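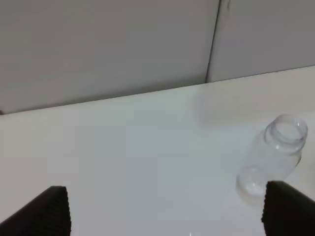 Figure 1. Clear bottle, no cap, on the white table, seen from the wrist camera between the two ribbed fingers.

Home Projects Reports Staff Contact

Bottle Sorting Cell: Equipment Plan and Budget
Student project report by Unnur Stougaard
Saturday, September 28, 2024

1. What we were asked to do

The project was to plan a small bench cell that picks up empty drink bottles and drops them in the right bin. The department already had an arm on loan until April, so my part was to work out what else had to be bought and whether it would fit the budget. The limit was $3000, including freight.

2. Why clear bottles set the budget

Coloured bottles are easy to find against a white table. Clear ones are not. In Figure 1 the table shows straight through the walls of the bottle, and the base blurs into the surface behind it. The neck is the best part to look for, as the thread and the ridged band below the mouth pick up light. The right finger also covers part of the base from this angle, so a wrist camera alone leaves some of the bottle out of view.

I ran 17 trial picks with the loaned arm before asking for any quotes. Most of the misses were bottles the software never found. That moved money away from the gripper and into lighting and a second camera.

3. Quotes

Gripper fingers: we compared ribbed fingers from Etness with soft pads from Gravovmont. The pads are kinder to thin plastic but have to be replaced often, and the supplier wanted a minimum order of four sets. The Etness fingers cost $316 a pair and bolt on without an adapter. I chose those, plus one spare pair.

Overhead camera: Pylypenko gave the lower price and could ship within the term. Gresinton had a better lens but the quote did not include a mount or cable -- adding them took it well over what we had set aside.

Table surface: a matte dark mat is the cheapest item in the plan and I would buy it first. It should give the edges of a clear bottle more contrast than white does. We have not tested this yet.

4. Things I left out of the first draft

Freight was the big one. I also forgot mounting hardware, a longer power lead and a guard for the front of the bench. Together they came to more than the spare fingers. Anyone doing a plan like this should ask each supplier for a delivered price and check what is in the box.

5. Recommendation

Order the mat and the light now, and repeat the trial picks. If the neck can be found reliably with those two changes, the overhead camera can wait and the money can go toward a second gripper. If it can't, order the Pylypenko camera before the loan on the arm runs out in April.

Recent reports
Conveyor Guarding on a Small Bench
Choosing a Power Supply for the Teaching Lab
Reusing Old Stepper Motors

Contact the project office | Copyright | Back to top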